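Thermal paste, intervals and amounts

I keep three older desktops running for file storage and light compiling. The one I call Flustotden had been idling hotter since October, so I went back over my notes on paste.

The common advice is to replace it every year or two. My logs don't support that. On the oldest machine, load temperature stayed flat for the first 1000 hours of use and drifted up by three degrees over the next 2000. Dust in the heatsink fins explained more of the rise than the paste did. Clean the fins first, log again, then decide.

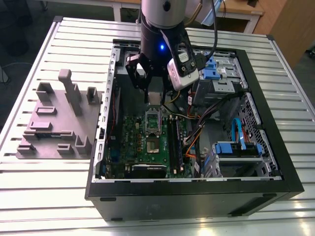
Tower on its side, panel off, with the CPU socket within reach.

For amount, a dot the size of a small pea in the center of the heat spreader is enough on most desktop chips. Spreading by hand tends to trap air. Tighten the cooler screws in a cross pattern, half a turn at a time. Old paste comes off with isopropyl alcohol and a coffee filter, which leaves less lint than a paper towel.

Nghĩa Trịnh wrote to ask about graphite pads. I have one in the Veltano build, with 634 hours on it so far. It runs two degrees warmer than paste under the same load. The pad conducts electricity, so trim it to the heat spreader and keep it clear of the board. I'll post the full log when it passes 1000.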